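How a Robot Learns to Practice in a Pretend Room

By Upendo Muriithi

When you learn to ride a bike, you fall sometimes. A robot that learns to pick up things makes mistakes too. It can drop a cup, or push a box off the table. A real robot arm is heavy and it costs a lot of money, so many engineers let it practice first inside a computer.

This practice place is called a simulation. It is a little like a video game, but the player is a program. At Hiroria, a small company where I visited last September, the engineers use a simulation with the name Bainbridge. In one day their robot can try to pick up things 1,506 times, and no cup is broken.

What is in the pretend room?

The engineers put many different things on the table, also things that do not belong together. A toy train can be next to a chainsaw! The program must learn to find the right object even when other objects are near. Furniture and shadows are also drawn, because a real room has them too.
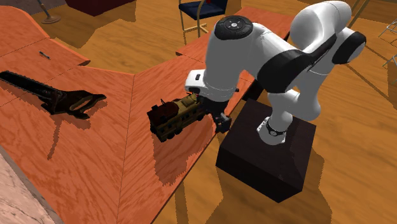
Step one: Where is it?

First the program must find the toy train. This part of the work is called perception. The program gets a picture, and for the computer a picture is only a very long list of numbers. It looks for shapes and colors in these numbers. A dark shadow can confuse it, because a shadow can look like a part of the toy.

Step two: Which way to go?

Next comes planning. The program thinks of many paths for the arm, and it checks each one. Does the elbow hit something? Does the hand touch the table? For one move the Hiroria program checks 200 paths and keeps the shortest safe one.

Step three: Move!

The last part is control. Control tells every joint how much to turn and how fast. It checks the joints 125 times in one second. If the arm is a little bit too far to the left, control corrects it at once.

Glenys Furnival writes the control program. "I like the slow moves best," she told me. "You can see very well if my program is shaking."

Try it at home

Put a small toy on a table and close your eyes. A friend tells you only "left," "right," "forward," "back," "down" and "close your hand." Can you pick up the toy? Now your friend is the planner and you are the arm. After that, change places.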